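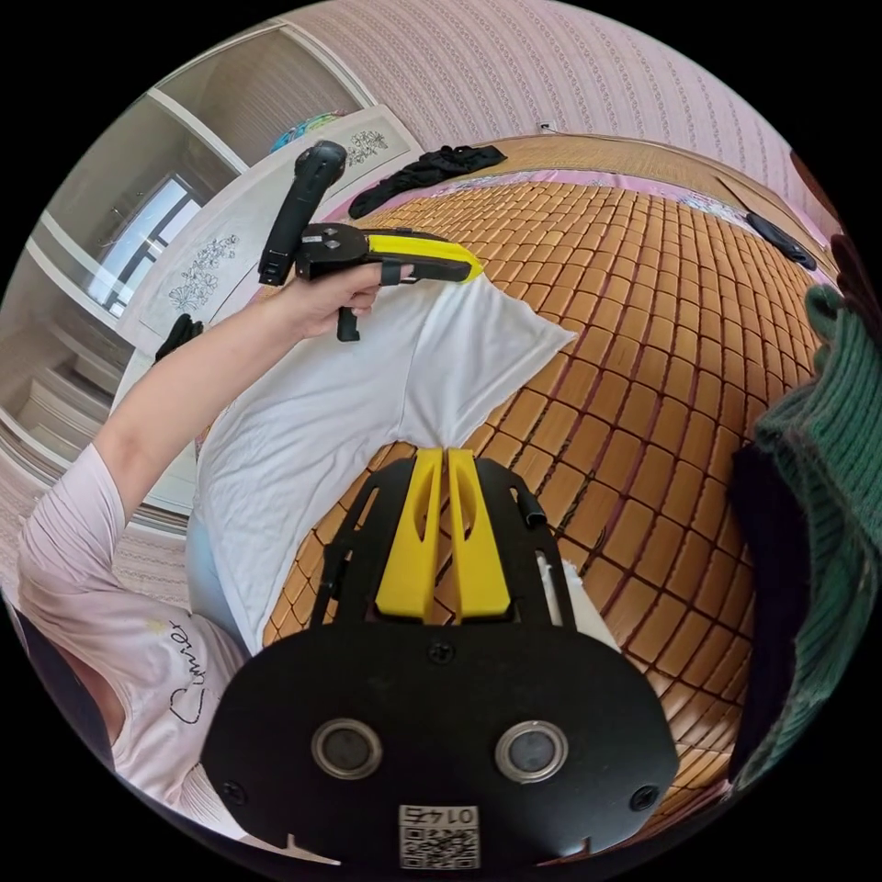

Pliage d'un tissu blanc sur le lit, deux pinces à main, doigts jaunes

Skakel
Bon, je craque. Ma pince du premier plan, celle avec l'autocollant 0145, se bloque à moitié fermée dès que je tire sur du tissu. Je lâche la gâchette, les doigts restent serrés, et hop, tout vient avec ! 5 essais de suite hier soir, pareil.

melar_31
Ça sent le ressort de rappel. J'ai eu le même souci en novembre, changé le ressort, fini.

Dogbe
Pas d'accord avec melar. Un ressort mort, ça coince aussi à vide. Chez toi c'est seulement sous charge, non ? Regarde plutôt le rail, il doit prendre du jeu.

Skakel
À vide ça coulisse nickel, oui. Et je me suis pincé le doigt en voulant décoincer, ça fait un mal de chien.

Giorgia De Luca
Ne force JAMAIS à la main ! Desserre d'abord les vis de la plaque, 2 tours.

melar_31
Mouais, moi je maintiens le ressort. Le rail, ça s'use pas en 200 cycles.

Dogbe
Le mien, si. Il était même tordu.

Skakel
Je démonte demain et je vous mets le résultat. En attendant je replie à la main :)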